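Freeing a sticky door on a low office cabinet

A long, low cabinet takes a lot of knocks, and sooner or later one of its doors starts to drag. Do be patient with it, it's usually only the hinges! Leave the keys in their locks while you work, so they don't wander off, and swing the bad door partly open. Hold it gently from underneath and turn the hinge screws a quarter turn at a time, closing it now and then to see how it sits beside its neighbours.
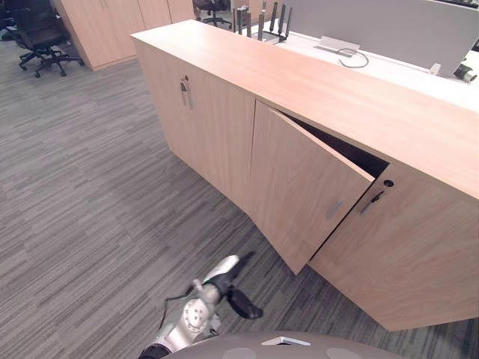

Samina Lashari writes that hers only came right once she'd levelled the feet.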